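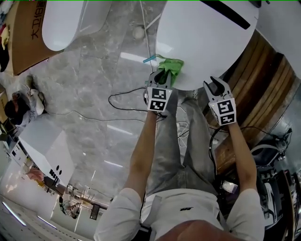
RURNSTEAD, May – The Leno kit costs $2,462 for the pair of grippers, the marker cubes, the cables and the recording software. For another $367 a month, Palach will check and label whatever you record. I think the first price is fair and the second is hard to defend, and I say that as someone who paid both.

We clean for a living, and we want a robot that can take on some of the wiping. The way to get there now is to record people doing the work with the same kind of fingers the robot will have. You hold a gripper in each hand, pick up a cloth and wipe. Where the hand goes, how the fingers close and what the gripper camera picks up all get saved, and later somebody trains on it.

My complaint is with how the kit is sold. Palach's sales page talks about picking up cups and stacking blocks. Any gripper can do a cup. A cloth is a different matter. It bunches up, it twists, a loose end gets away from you and lies across the part you were going to do next. With a bare hand you fix that without thinking. With two stiff fingers you have to decide to fix it, and that takes time. Ardalan Jalali did most of our early sessions and told me his speed dropped by half in the first week. It came back, mostly. A buyer should be told to expect that.

The fingers themselves are good. They clamp hard enough to keep a microfiber cloth pressed to a curved rim, and they open wide enough to let it go cleanly. Kianoush Zarei has small hands and had no trouble with the grip, though he did say the cubes on the back make the whole thing feel taller than it is.

The cables I like less. They run off the grippers and down to the floor, and you work around them. On a tabletop this would hardly matter. When you are bent over a big rounded shell and have to get along the lower edge, you are always half aware of where the cord is. I have asked Palach twice about a wireless version. The answer both times was that it is being looked at.
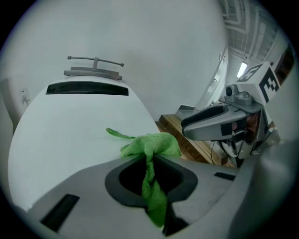

What the monthly fee gets you

Not much, in our case. We sent in recordings on a Thursday and had labels back the next week. The labels said "wipe" and "release" and very little else. When the cloth got bunched and the other hand stayed open, ready to come in, the label was still "wipe." To my mind the most useful part of a two-handed recording is what the second hand does while it waits, and the service skipped it.

Dariusz Lis disagrees with me here. He thinks plain labels are easier to train on and that we can add detail ourselves later. He may be right about the training. But if we are adding the detail ourselves, I don't see what the fee is for. Behrouz Ghorbani did a batch by hand in two afternoons and I would take his over theirs.

I looked at the Safavi kit as well. It is cheaper and lighter, but the fingers are narrow and the cloth slid out at the corners. For hard objects I would probably buy it. For cleaning I would still buy the Leno, cables and all, and do the labels in house. Palach should sell it that way too – put a cloth on the front page, say that the first week is slow, and make the labeling something you can try for one batch before you sign up for a year.

We are signed up until next spring.

May | By Banafsheh Jafarzadeh

Opinion > Tools and Kits > Robot Training

Contact us | Copyright, all rights reserved | Back to top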